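Sorkside station, gripper pair 2: progress report
3 May 2018

The left unit is back in service after its pad was replaced and the cable run checked. It has logged 22 hours since the repair – no faults recorded.
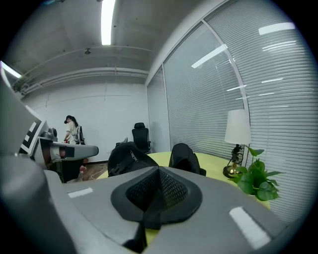 Gripper at the Sorkside station, with the round table and lamp behind.

Both units now get a marker check before each session. The operator holds one in each hand, points them toward the table and confirms that tracking is steady. Total recordings stand at 1,304.
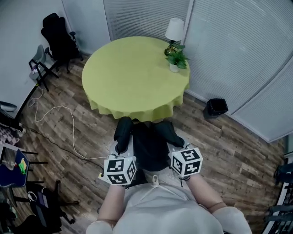 Next period

Spare pads are on order from Drasisum. We plan to finish the remaining 70 sessions by September.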